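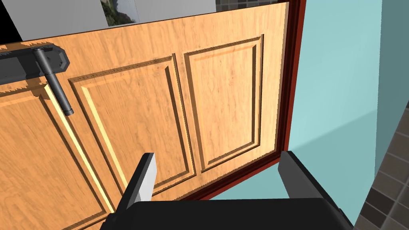 Friday. Left the house before eight to get to the open day at Mesesis. The parking lot was already full, so I left the car on the street and walked back. They gave me a paper badge at the desk and a bottle of water I didn't finish.

The first hour was talks. The man from Valia went through slides on warehouse carts, and I had heard most of it before. Coffee was weak. I sat next to a woman who runs maintenance for a hospital and we talked about elevators.

After the break I went to the Etus room, the part I had come for. They are teaching an arm to open doors, and all of the training is done in simulation first. The program makes up a house, puts a door in it, and the arm has to work the handle and get the door open. Then it does the same with another house. They had the view from the arm up on a big screen. The door while I stood there was a paneled wooden one with a dark gray lever, in a room with pale blue walls. The gripper was open at the bottom of the screen. I could see a little bit of a landscape picture past the top of the door.

I asked how many tries it takes. The presenter said one batch is 500 doors and that they had run 2,495 tries on levers alone that week. Round knobs are harder and they have put those off until August. Someone behind me asked about doors with closers on them, the heavy kind, and did not get much of an answer. I would have liked to hear more on that. Half the doors at work have closers.

Lunch was sandwiches. Menon had a table in the hall with cable guides, and I took a catalog. The cheapest one I could use is $200, and I'd need two.

Skipped the last talk and drove home. Traffic was bad at the bridge and I lost 20 minutes there. Wrote up my notes after supper. Need to send the parking receipt in on Monday and call the hospital woman about the elevator contractor.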